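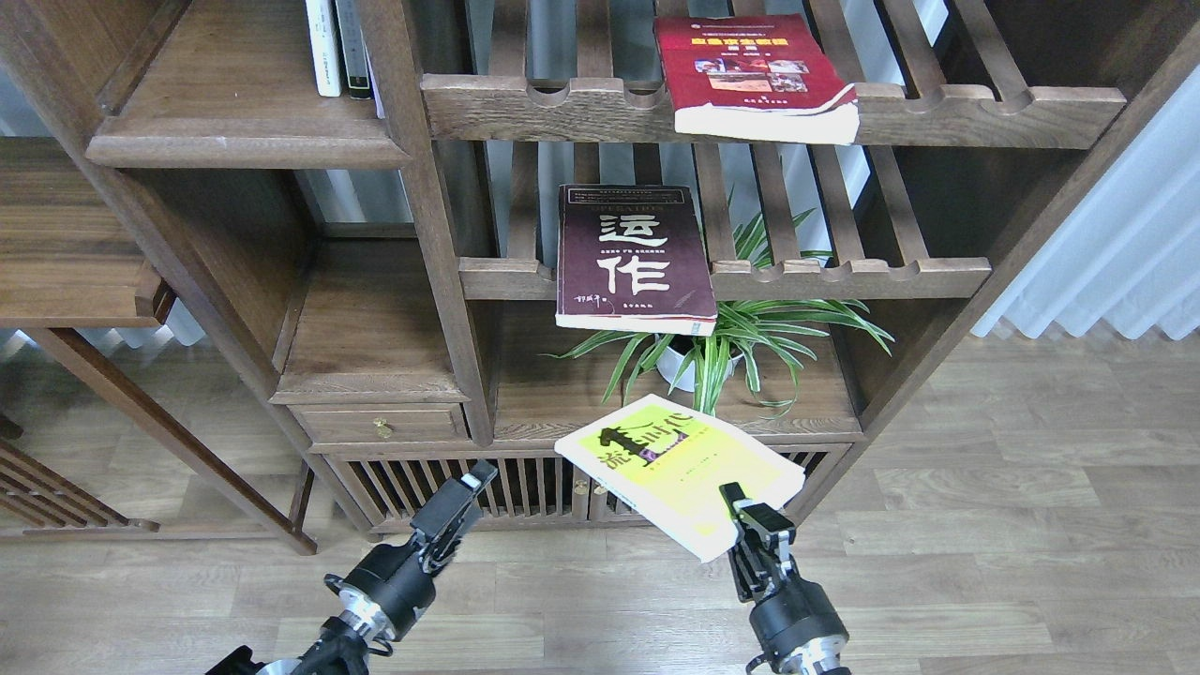
Red paperback on the slatted shelf.

I love a long DJ set, I really do, but Tuesday nights at Gelano have started to wear me out. Adjoa Adjei played for seven hours there in May and the first two were gorgeous, all hand drums and slow bass. Then it was one more build, one more drop, and by 3 a.m. I was mostly thinking about my feet!
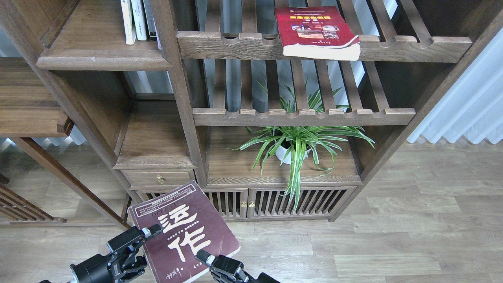

And I get why clubs do it. A long set looks great on a poster, and my friend Blair Buchanan swears you can't tell a story in ninety minutes. Maybe so — but Angus Munro did it at Skindard last winter, to a room of nearly 300 people, and we all went home humming. Give me three short sets over one endless one (and a chair somewhere, please).

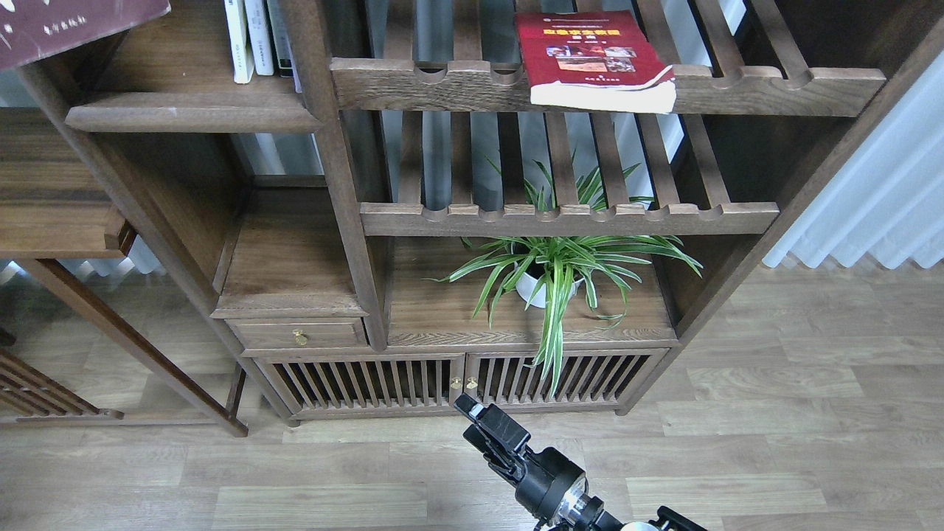
So should clubs ban the all-nighter?
I wouldn't go that far. Keep it for a few big weekends a year, and let the weeknights be short.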